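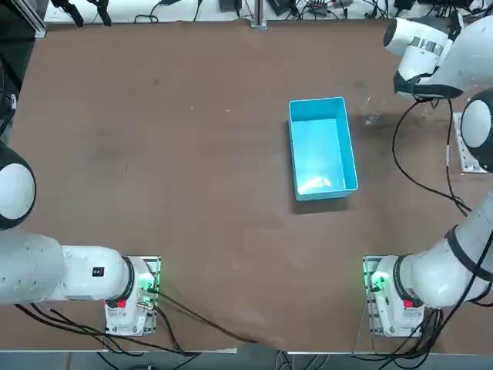

Last updated: March 21, 2024

I have been told by three separate people this winter that I should stop keeping my notes in plain text files and move them into Clidotico. It links your notes together, they say, and it finds things for you. I never had much trouble finding things. I have a folder, and the folder has a search box.

Still, I gave it a go in January, partly because Osian Llewellyn at work kept going on about it and partly because I wanted to be able to say I had tried.

The import took most of an evening. I had 3513 notes when I started and Clidotico said it had brought in all of them. What it didn't mention was that it had renamed 186 because they had a colon or a question mark in the title. You find this out when a link goes nowhere. The help page says renaming is "handled gracefully". I would have liked a list.

Then there are the suggested links. The idea is that it reads what you write and offers you related notes down the side. Mine offered a recipe for leek soup next to my notes on renewing the car insurance. Osian says it gets better once it has learned your habits, which may be true, but I notice people say that about every program that isn't much good in the first month.

The free plan stops at 3000 notes. I only learned that 12 days in, when a banner turned up telling me my older notes were now read-only. You can still export them, to be fair, and the export was quick, though the dates on the files had all been reset to the day I did it.

Someone will tell me to try Tumell instead. I had a look. It is the same thing with rounder buttons, and it wants an account before it will show you the price.

So I am back with the folder. I fixed the renamed files by hand over two evenings and copied the lot to a second drive. If Clidotico ever sorts out the dates I might look again, but I shan't be paying for it first.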